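**Vasen Mumevik, clip-on vocal mic – 2 weeks in**

Bought this for choir nights and a couple of bar gigs with Ansel Kasprzak. Paid $50 on sale. Sound is warm, a bit muddy down low – fine after a small EQ cut. Clip is stiff. Cable's too short, I'm only 5'6" and it still tugs. 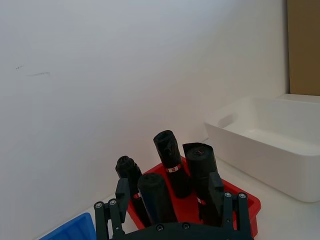 Battery pack lasts up to 255 minutes, says the box. Got thru a full rehearsal and both sets, no complaints. Feedback near the monitors tho, worse than my old Soneo. Rap verses come out clear, the ballads less so, and it pops on every P. Foam cover helps alittle.

Four stars. Would buy again at that price, not at full.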